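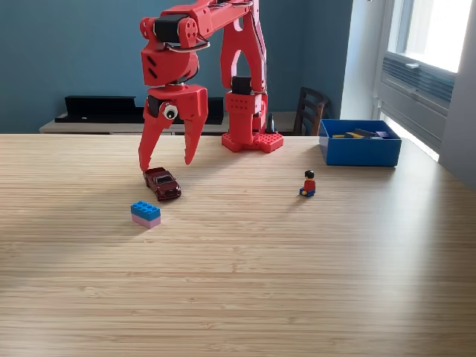

Preguntas frecuentes sobre el fallo de la muñeca (y todo lo que me habéis escrito)

Desde que conté que el brazo me había soltado una pieza en plena prueba tengo el correo lleno, así que junto aquí las respuestas y voy ampliando cuando pueda. Última revisión: 10 de noviembre de 2019.

¿Qué pasó exactamente?
Pues que el brazo iba a recoger los juguetes de la mesa, uno a uno, y dejarlos en la caja azul. Llevaba 104 ciclos seguidos sin una sola queja (¡yo tan contento!) y en el siguiente la muñeca dio un tirón, la pinza se abrió sola y el cochecito salió volando contra el suelo. Después el servo se quedó zumbando y vibrando hasta que corté la corriente.

¿Fue culpa del programa?
Eso pensé yo, y perdí dos tardes repasando Plorkton, que es como llamo a mi programa de control. El registro estaba limpio: la orden de posición era correcta, pero el servo contestaba 981 cuando tenía que andar por la mitad. Un salto así entre dos lecturas no lo da un movimiento real, lo da un contacto malo.

¿Entonces era el cable?
Sí, el conector de la muñeca. Con cada vuelta el cable tiraba un poquito y el pin terminó medio salido. Lo cambié por uno más largo, de los que venden en Indeo, y dejé un bucle holgado antes de sujetarlo con brida.

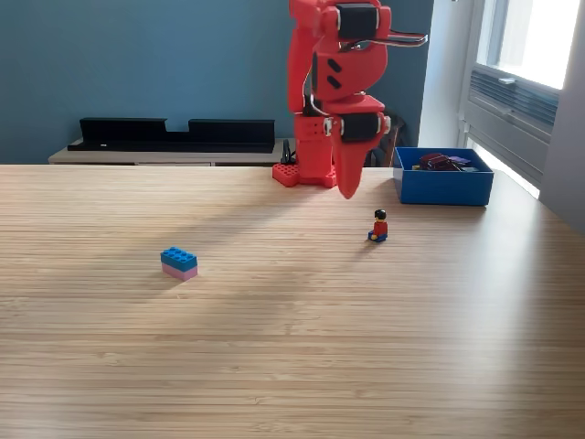
¿Cómo sé si a mi brazo le pasa lo mismo?
Quita la alimentación, afloja las bridas y tira con mucha suavidad de cada conector. Si alguno baila, ya tienes candidato. Luego, con corriente y el par desactivado, mueve la articulación a mano y mira las lecturas: tienen que subir y bajar seguidas, sin saltos.

¿Es peligroso?
Un brazo de este tamaño no te va a romper nada, pero un pellizco en el dedo sí te lo llevas, y duele más de lo que parece. Lo que me preocupa es el servo forzado contra un tope, que se calienta muchísimo. Yo ahora tengo la regleta con interruptor al alcance de la mano izquierda y no meto los dedos entre las pinzas mientras haya corriente, aunque esté parado.

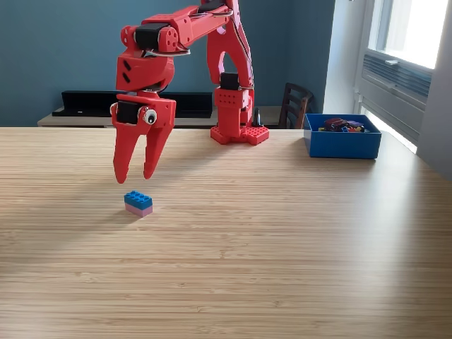 Skavetti me escribe que limitar el par por programa sirve de poco si el servo lee mal su posición, y que lo primero tendría que ser un corte automático cuando la lectura salte de golpe. Tiene toda la razón, y ya está puesto: si hay 3 lecturas disparatadas seguidas, el programa quita el par a todo el brazo.

¿Y si se queda sin par con el brazo en alto?
Se cae, claro. Por eso conviene despejar lo que haya debajo y no dejar ahí el café (lo digo por experiencia). Para el que quiera algo más fino, Salcedo, mi otro brazo, lleva unos muelles en el hombro que frenan la bajada, pero todavía no los he adaptado a este.
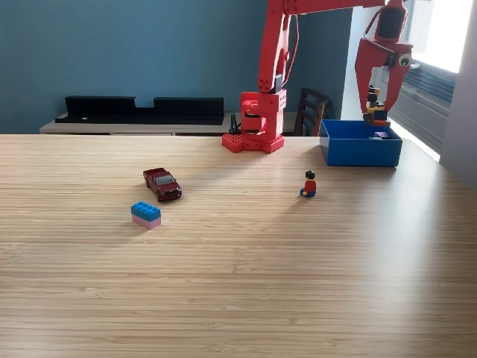

De todas formas, con el brazo recogido la caída es de unos dedos de altura y hasta ahora no se ha partido ninguna pieza impresa. Si la tuya se parte, vuelve a imprimirla con más relleno, que el hombro lo agradece.

¿Ha vuelto a fallar?
De momento no. Quiero llegar a 400 ciclos antes de darlo por arreglado, y en diciembre subiré los registros completos, con el del fallo incluido.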